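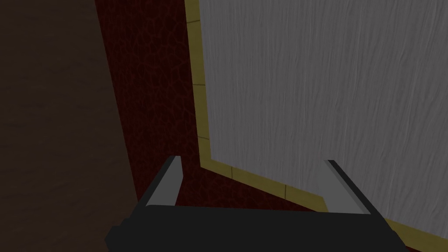
Page last changed: April

Travelling on the Anden: frequently asked questions

The answers below cover the round voyage from Hamel to Stetomen and back, with calls at Tranda in both directions. If you are only travelling one way, most of it still applies. Differences are mentioned where they matter.

How long is the voyage?

The round voyage takes eight nights and covers 897 nautical miles. The ship spends one night alongside at Stetomen and stops for part of a day at Tranda on the way out. The return call at Tranda is short and mainly for cargo.

How many passengers are on board?

The Anden has 66 passenger berths, all in two-berth or four-berth cabins. There are no single cabins. A person travelling alone can book a berth in a shared cabin, or pay a supplement to have a two-berth cabin to themselves.

Is this a cruise?

No. The ship carries freight and passengers on a working timetable. There is no entertainment programme, no casino and no swimming pool. There is a lounge with a small library, a covered deck aft and an open deck above it.

When do I need to be at the ship in Hamel?

Boarding opens at 15.00 and closes at 17.30. The ship normally leaves at 18.00. Please do not turn up before boarding opens, as there is no waiting room on the quay and the gate staff will send you back to the road. There is a café near the harbour bus stop which is open most afternoons.

How do I get from the bus stop to the ship?

The walk takes ten minutes if you know the way. Go along the harbour wall to the passenger gate, show your ticket and wait for the shuttle. You may not walk across the cargo area, even if you can see the ship from the gate.

What documents do I need?

A passport, or a national identity card if your country issues one that is accepted at all three ports. Check this before you book. Passports are collected at boarding, kept in the purser's office and handed back on the last morning. One-way passengers get theirs back before they leave the ship.

Can the times change?

Yes, and they often do. Cargo decides how long we stay in port, and the weather decides when we can get into Tranda, where the entrance is narrow and faces west. If the pilot will not take the ship in, we anchor and wait. If the wait would be too long, the captain may leave out the call altogether.

Passengers booked to leave at Tranda are then carried on to Stetomen and landed at Tranda on the way back, with cabin and meals at no extra charge. We do not pay for missed hotels or flights. Your travel insurance may do so, and it is worth reading the part about missed ports before you buy it.

Where does the ship dock?

At Hamel, always at the south quay. At Tranda we lie alongside the inner quay, usually port side to. At Stetomen there are two berths. The town berth is a short walk from the shops, and the outer berth is used when a larger ship is in. A minibus runs from the outer berth into town, and you pay the driver.

Can I go ashore at Tranda?

On the outward voyage, yes. The time everyone must be back on board is written on the board by the gangway. Take your boarding card with you. On the return voyage passengers stay on board unless Tranda is the end of their journey.

Are there organised trips?

We do not run any ourselves. At Stetomen a local bus company offers a tour of the lighthouse and the old whaling station if enough people put their names down. The list goes up outside the dining room the evening before we arrive, and you pay on the bus.

What if I am late back to the ship?

The ship will not wait. You would have to make your own way to the next port, and from Stetomen that can mean several days in a guest house until the next sailing.

What are the meals like?

Three a day, at fixed times, all included in the fare. Breakfast is a buffet. Lunch is soup and a hot dish, and dinner has two choices of main course. Vegetarian meals are no trouble. For anything else – coeliac, nut allergy, no dairy – tell us when you book, and again when you board. Tea and coffee are available in the lounge at all hours. Wine and beer are sold at dinner and go on your cabin account.

Will I be seasick?

Possibly. The stretch between Tranda and Stetomen is open water, and the ship rolls in a westerly swell. Cabins on the lower deck move least. The purser sells tablets, but bring your own if you have a kind that suits you.

Is there a doctor on board?

There is not. Two of the officers are trained in first aid, and the ship can get advice from a doctor ashore by radio. Passengers over 75 need a note from their own doctor. We cannot take anyone more than 24 weeks pregnant.

Is there internet on the ship?

There is a slow satellite connection in the lounge, good enough for messages. Mobile phones work in port and for roughly an hour after leaving Hamel.

How much luggage can I bring?

Two pieces each, plus a small bag. You will need to carry them up the gangway and down one flight of stairs. Bicycles go in the hold and must be booked.

Can I visit the bridge?

Usually once during the voyage, in small groups and in good weather. Ask the purser on the second day. The bridge is closed to passengers when the ship is entering or leaving port.

How do I pay on board?

By card, on the last evening. Cash is accepted for small amounts, but please do not bring large notes.

Can I cancel?

Up to six weeks before sailing you get everything back except the deposit. After that you get half, and in the last two weeks nothing. A booking can be moved once to another sailing in the same season, provided there is a free berth. Write to the booking office in Hamel with your booking number and the sailing you would like to change to.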